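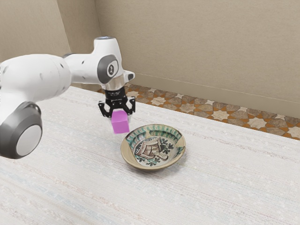

浅口陶瓷碗,碗的左上方是夹爪夹着的粉色小方块

锡釉陶

锡釉陶,就是在陶胎外面罩一层加了氧化锡的白釉,再往白釉上画画的那一大类陶器。它的名字多得让人头疼:意大利那一支常叫马约利卡,法国和德国那边叫法恩斯,荷兰的大家多半叫代尔夫特陶,英国人从荷兰学过去以后也跟着这么叫。我刚开始看资料的时候,以为这是好几种东西,笔记分了好几本,后来全得合并(那几本笔记现在还摞在书架最底下,撕也舍不得撕)。这个条目我会把它们放在一起讲,碰到必须分开的地方再分。

名称

先把最容易绕晕人的说了。“马约利卡”这个词一般认为和马略卡岛有关,西班牙的陶器当年经那一带运到意大利,意大利人就拿地名称呼货物,再后来连自己烧的也叫这个名字了。“法恩斯”来自意大利的法恩扎城。麻烦的是,十九世纪英国又流行过一种颜色特别浓艳的铅釉陶,英文里拼作majolica,和锡釉没有关系,旧货市场上经常混着标。古埃及的“费昂斯”也是同一个词,可那是石英砂做的东西,连陶都算不上。你要是在网上买书,看见书名里有这个词,先翻目录,我就这样买错过一本讲护身符的,足足195页,看完倒也挺喜欢。

原理

普通铅釉是透明的,烧出来像在陶胎上涂了一层玻璃,胎是红的,看上去就是红的。往釉里加氧化锡,细小的颗粒悬在玻璃里不溶,把光散射开,釉就变成不透明的白。白的程度跟加多少有关系,锡一向不便宜,所以老作坊很会省:盘子正面用锡釉,背面刷一层便宜的铅釉了事,翻过来一看颜色就露馅了。我每次去看展都想把盘子翻过来,当然不能翻,只好蹲下来从玻璃柜底下往上瞧,姿势很不雅观。

锡釉还有一个好处,熔了以后比较稠,不怎么往下淌,画在上面的线条不太会跑。铅釉上的画烧着烧着就晕开了,有的晕得好看,多数晕得一塌糊涂。所以要画人物、画文字、画密密的小叶子,锡釉实在是太合适了!

制作

大致的步骤各地差不多。拉坯或者用模子压坯,阴干,入窑素烧;出窑以后把坯子往釉浆里一浸,素坯吸水很快,表面立刻结一层粉;等粉干了,用毛笔蘸着色料直接画;最后再烧一遍,釉和色料一起熔进去。讲究一点的,画完还要再罩一层薄薄的透明釉,颜色会更亮一些,意大利人管这层叫“科佩尔塔”。

听着简单,难就难在往粉上画这一步。干釉粉像吸墨纸,笔一碰上去水分就被吸走,停一下就是一个疙瘩,也没办法擦,擦掉的是釉。我去Goludby的一个小作坊上过课,作坊叫Jakon,门口堆着匣钵,院子里全是灰。头一天让我们练的是在废坯上画圆圈,坯子放在转盘上,笔不动、盘动。我画出来的圈头尾接不上,差了一指宽,旁边的人画得比我还歪,我心里稍微好受了点。作坊的窑不大,一窑多达70件,小碟子居多,大盘子占地方,得排队等。

教课的师傅用的釉料是Mansour牌的粉,加水过筛,浓稠程度全凭手指头试:伸进去再拿出来,指甲上的白要盖得住,指纹还得看得见一点儿。这个标准我到现在也没学会。 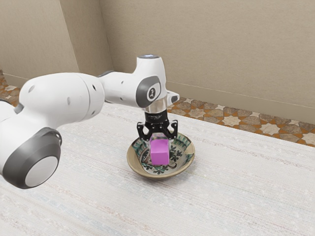 锡釉陶和瓷器怎么分?

看磕碰过的地方最直接,锡釉陶的胎多半是米黄、粉红或浅褐色,质地比较松,釉是明显的一层,盖在外面;瓷器的断面是白的,细密,胎和釉几乎长在一起。

接着讲颜色。能跟锡釉一起进高温窑的色料没有几种,老匠人的调色盘就那么大。铜给绿,锰给褐紫,钴给蓝,锑给黄,铁能给橙和锈色。红色最难,好看的红一直是各家作坊的心病,很多地方干脆不用。要想要粉红、要金色,得等釉烧好以后再画一遍,用低温另外烧一次,法国和德语区后来很流行这种做法,画得跟瓷器一样细,价钱自然也上去了。

早期的作品里绿和褐的搭配特别多。用锰褐勾线,铜绿填色,底子是那种偏奶油的白,画点鸟啊、叶子啊、几何格子啊。从西班牙东部到法国南部再到意大利中部,中世纪都能看到这一路,风格像亲戚,又各有各的脾气。我个人最偏爱这一段,线条粗,画得快,有的填色直接跑出线外,没人去管它。后来文艺复兴的那些叙事盘子,整面画满神话和圣经故事,技术上厉害极了,可我看久了会累。这纯属个人口味,条目的读者不必跟着我走。

历史

一般把源头放在九世纪的伊拉克。当时中国的白瓷经海路运到阿拔斯王朝的地盘,大家喜欢得不行,当地又没有烧瓷的原料,陶工就想办法用白釉把黄胎盖起来,锡釉就这么成了气候。很有意思的是,他们没有停在仿白瓷上,马上就往白底上画钴蓝的花和字,这在当时是很新鲜的做法。又过了不久,虹彩也出来了,就是那种转一转会泛金属光的装饰。

技术沿着地中海往西走,经过北非到了伊比利亚半岛。马拉加、马尼塞斯的虹彩大盘远销各地,意大利的有钱人家专门订制,把家族纹章画在正中间。意大利本地的作坊本来烧的是朴素的绿褐彩,被这么一刺激,一路赶上来,法恩扎、德鲁塔、乌尔比诺、古比奥,各有看家本领。 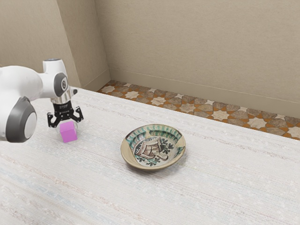
再往北就是陶工搬家的故事了。意大利陶工去了里昂、去了安特卫普,安特卫普打仗不太平,又有人往荷兰北部和英国去。手艺人走到哪儿,窑就跟到哪儿,配方也跟着变一点,当地的土不一样,含钙多的土和锡釉收缩得比较合拍,不容易开片掉釉,所以有些城镇会专门从外地运土来掺。荷兰人赶上了好时候,中国青花的进货一度断断续续,代尔夫特的作坊就大量烧蓝白陶来补这个空,不少作坊干脆设在停业的啤酒厂里,连啤酒厂的招牌名字都留着用。

瓷器的配方在欧洲被琢磨出来以后,锡釉陶的日子就难过了,英国那种便宜结实的奶油色陶器更是雪上加霜。锡釉怕磕,边上一碰就掉一块,倒热汤也让人提心吊胆,日用餐具的市场很快就没了。剩下的作坊转去做瓷砖、药罐、纪念盘。十九世纪后半叶又热过一阵,仿古的多,有些仿得太好,现在还在让收藏的人吵架。

大西洋对面也有一支。西班牙人把锡釉带到墨西哥的普埃布拉,当地叫塔拉韦拉,到今天还在烧,铺满教堂的外墙和人家的厨房。

器形和用途

盘子是最常见的,大而浅,正好当画布,很多根本没打算拿来吃饭,边上的圈足打了孔,穿根绳子就能挂墙上。我在Padent的小博物馆看到过一件,馆里给的编号是179,说明牌只写了“盘,锡釉”,孔里还留着一截旧铁丝。药罐是另一大类,中间收腰,一排摆在架子上,手一伸就能抽出来,罐身写着药名,药名的拼法五花八门。还有墨水台、花盆、暖手的小书(中间灌热水)、砖、圣水盂。砖的数量大得吓人,荷兰老房子的厨房和壁炉边全是,一块砖上一个小人儿,有钓鱼的,有翻跟头的。

纹样这块我想多说两句。盘子通常分成盘心和盘沿两个部分,中间用一两道细线圈隔开,转着盘子画,手稳的人一笔就到头。盘心放主题,盘沿放重复的花边。便宜货的盘沿画得飞快,有的一笔一顿就是一片叶子,顺着数下来间距越来越挤,最后一片只好画半个。我特别爱找这个“最后一片”,找到了就很高兴。

保养和辨认

家里要是有老的锡釉陶,别进洗碗机,也别长时间泡水,水会从缺釉的地方渗进胎里,边上的釉更容易剥。清水加一点中性洗涤剂,软布擦擦就行。老盘子的正面常有三个小疤,那是窑里支钉留下的,也有的在背面,跟装窑的方法有关。看见支钉疤别急着高兴,仿品也有,做仿品的人也读书。

釉面的气孔、缩釉、小黑点都很常见。有些卖家把这些写成“年代特征”,我会建议再看看别的地方,底足磨损得自然不自然,背面的釉是不是一样,胎色对不对。我自己在旧货摊上花6块钱买过一只小碟子,摊主信誓旦旦说是古董,背面贴纸没撕干净,用指甲刮刮,底下还有条形码的一角。现在放钥匙。
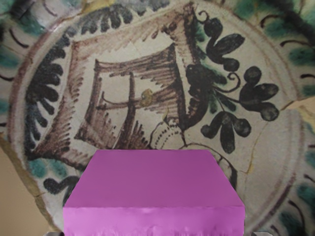
有位读者来信说,条目里把锡釉的缺点讲得重了些,家里一只锡釉汤碗从祖母那辈用到现在,天天盛粥,只掉了两小块釉,颜色还是亮的;来信还提醒,新买的手工件如果要盛吃的,应该先问清楚釉里含不含铅,尤其别拿来装醋和果汁。后面这一条我完全同意,早该写进去的。老件一律当它含铅,摆着看就好;现在的作坊多数换了无铅的配方,Jakon那边卖餐具时会在底下盖个章,没盖章的只当摆设卖。至于汤碗耐不耐用,各家的胎和釉差别很大,我就不跟祖母的碗争了。

现状

烧锡釉的小作坊这些年又多了一些,画室里用电窑的占大多数,温度好控制,也少了柴窑里那种烟熏出来的意外。有人嫌电窑烧的白太干净,会往釉里少放一点锡,让胎色隐隐透出来,暖暖的,我很吃这一套。Goludby每年十二月有个陶器集市,摊位摆在河边那条街上,去晚了好的大盘子就被挑走了,只剩下杯子(杯子也不差)。想动手试试的朋友,可以从买素烧好的白坯开始,先画瓷砖,平的比弯的容易多了。

另见:铅釉、虹彩陶、青花、支钉

本条目上次修改:12/3/23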